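4.2 Putting clothes away: what counts as done

Claims that general-purpose machines are close to doing housework tend to rest on short clips of single actions. A shirt is folded, a cup is put on a shelf, and the viewer is left to fill in the rest of the afternoon. We take a narrower view in this section. A chore is done when a person coming home would not have to do any part of it again, and we scored the Flavcombe bedroom trials on that basis. Readers who prefer the scoring used in the Pendden benchmark, where each grasp and each release earns its own mark, will find our numbers harsh.

The bedroom task list holds 26 chores, drawn from the household diaries described in Section 3. Of these, 17 involve cloth in some form: bedding, towels, or clothing. That share matters. Rigid objects keep their shape when lifted, and most of the progress reported over the past few years has been on rigid objects. Cloth changes shape with every touch, hides its own edges and catches on whatever is nearby. A method that copes with mugs tells us very little about how it will cope with a raincoat.
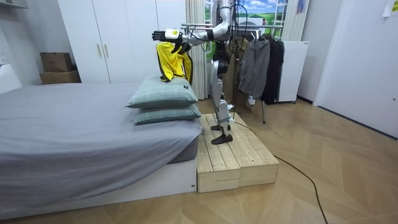

Figure 4. Humanoid robot at the bedside, holding a yellow garment.

Garment handling is where we disagree most with earlier work. Atanasov's protocol counts a garment as "under control" once it has been held clear of the surface for 12 seconds, and we can see why that is convenient to measure. It is also too generous. In Figure 4 the garment is pinched at its upper edge by one hand while the lower part still rests on the top pillow, with the other arm reaching out over the head of the bed. A person would recognise this as the easy stage of the job. The fabric hangs in folds, and nothing about the grip says where a sleeve or a hem might be found next. Getting from there to a garment that is squared up and on a hanger calls for a second grasp at a chosen point, and it is that second grasp we would want to see reported on its own.

The layout of the room deserves as much attention as the hands. The robot in Figure 4 stands on a low stepped platform of pine boards set against the bed. A home bedroom will not usually offer a purpose-made place to stand, and we think any result obtained from a fixed standing position should be labelled as such. The same goes for cables. Moving between a bed and a clothes rack is part of the chore, and a trial that leaves out the walking has left out labour that the householder would otherwise do.

We logged 161 garment attempts under the stricter rule. Attempts were stopped when the operator judged that the machine could not recover without help, and a stopped attempt was scored as a failure regardless of how far it had gone. Some colleagues at Jirnia objected to this on the grounds that partial progress is still useful – a half-folded jumper is closer to folded than one on the floor. We are not persuaded. In our experience a half-folded jumper is shaken out and started over, and the time spent on it is lost.

None of this shows that the problem is out of reach. It does suggest that the question "can robots do laundry yet" has been answered too early and with too small a share of the work in view. Shop-floor tasks such as restocking folded stock raise similar doubts, although there the tables are at a known height and the goods arrive in a known state. We return to those in Section 5, where the same stopping rule is applied.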